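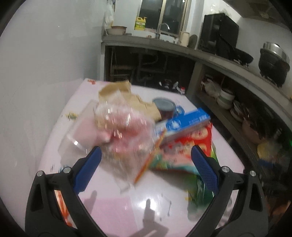

Taner Özkan은 장을 봐 온 식품을 종이봉투째 수납장에 넣어 두었더니 한 달 뒤 바닥에서 눅눅해진 과자와 중복 구매한 통조림이 나왔다면서, 포장 형태별로 나누는 기준을 알려 달라고 문의하였다. 본 페이지는 그 문의에 대한 답을 겸하여 건식품 정리 순서를 다시 쓴 것이다. 냉장·냉동 식품은 다루지 않는다.

1. 작업면 준비
식탁이나 작업대를 비우고 마른행주로 닦는다. 광택 있는 상판은 물기가 남아도 눈에 잘 띄지 않으므로 손바닥으로 한 번 훑어 확인한다. 종이봉투와 종이 상자는 바닥면부터 수분을 흡수한다. 싱크대에서 물이 튀는 범위 안에는 놓지 않는다.

2. 포장 형태별 분류
내용물이 아니라 포장을 기준으로 먼저 나눈다.

통조림: 가장 무겁고 습기에 강하다. 수납장 맨 아래 칸에 둔다. 이음매가 찌그러졌거나 윗면이 부푼 것은 보관하지 않고 폐기한다.
종이 상자: 세워서 꽂는다. 눕혀 쌓으면 아래 상자의 모서리가 주저앉는다. 개봉한 상자는 속 봉지를 집게로 막은 뒤 다시 넣는다.
비닐 봉지: 미개봉품은 얕은 바구니에 세로로 세운다. 개봉품은 공기를 빼고 입구를 두 번 접은 다음 집게로 고정한다.
종이봉투: 운반용으로만 쓴다. 밀가루처럼 원래 종이 포장인 제품은 개봉 당일 밀폐용기로 옮긴다.
투명 용기: 옮겨 담기 전에 완전히 건조한다. 뚜껑 패킹 홈에 물이 남는 경우가 많으니 패킹을 분리하여 말린다.

3. 소분과 표시
과자나 견과류는 1회분 100 g 단위로 나누면 개봉 횟수가 줄어든다. 파스타는 300 g이 2~3인분에 해당한다. 표시 항목은 품명, 개봉일, 소비기한이다. 라벨은 뚜껑이 아닌 몸통에 붙인다. 뚜껑은 세척 과정에서 서로 바뀐다.
라벨은 Setix 무광 테이프를 쓰고 있다. 유성펜으로 쓴 글씨가 번지지 않고, 떼어 낸 자리에 접착제가 거의 남지 않는다. 유광 테이프는 기름 묻은 손으로 만지면 글씨가 지워진다.

4. 수납 위치
싱크대 하부장과 배관 주변에는 식품을 두지 않는다. 결로와 누수의 영향을 받는 자리이며, 세제와 냄새가 섞일 우려도 있다. 하부 공간은 세정 용품, 여분의 수세미, 빈 용기 정도로 제한한다.
창가도 피한다. 식용유와 견과류는 빛과 열에 산패가 빨라진다. 조리 중 쓰는 기름은 소용량 병에 덜어 두고 본병은 문이 달린 장에 넣는다.
선반 폭이 41 cm인 표준형 Darero 수납장이라면 Pakik 바구니 두 개가 나란히 들어간다. 바구니 사이에는 손가락 하나가 들어갈 틈을 남긴다. 꽉 끼우면 꺼낼 때 옆 바구니가 딸려 나온다.

5. 선입선출
새로 산 것은 뒤, 먼저 산 것은 앞에 둔다. 깊은 선반에서는 앞뒤 대신 좌우를 쓴다. 왼쪽에서 꺼내고 오른쪽에 채운다. 같은 품목은 두 개까지만 보유하며, 하나를 개봉할 때 구매 목록에 올린다.

6. 점검 주기
월 1회, 약 20분이면 충분하다. 봉지 이음매의 미세한 구멍, 가루, 실 같은 물질은 쌀벌레나 화랑곡나방의 흔적일 수 있다. 발견 시 해당 칸을 전부 비우고 진공청소기로 모서리를 흡입한 뒤 마른 상태로 닦는다. 의심되는 제품은 밀봉하여 당일 배출한다.

7. 빈 포장재
비닐 조각과 잘라 낸 봉지 모서리는 작업 중에 바로 치운다. 소분 용기 안으로 들어가기 쉽다. 깨끗한 종이봉투는 접어서 다섯 장까지만 보관한다. 비닐 봉투를 벽 고리에 걸어 임시 쓰레기 봉투로 쓸 경우 가스레인지와 떨어진 쪽에 건다.

보충
Rattana Srithong은 습도가 높은 지역에서는 건조제를 용기마다 하나씩 넣어야 하는지 물었다. 소금, 설탕에는 필요하지 않다. 김, 분유, 크래커에는 식품용 실리카겔을 넣고, 지시약 색이 변하면 교체한다. 갈색설탕은 건조제를 넣으면 굳으므로 제외한다.

최종 수정: 2025년 6월 22일
관련 항목: 밀폐용기 패킹 세척, 쌀 보관 온도, 하부장 누수 점검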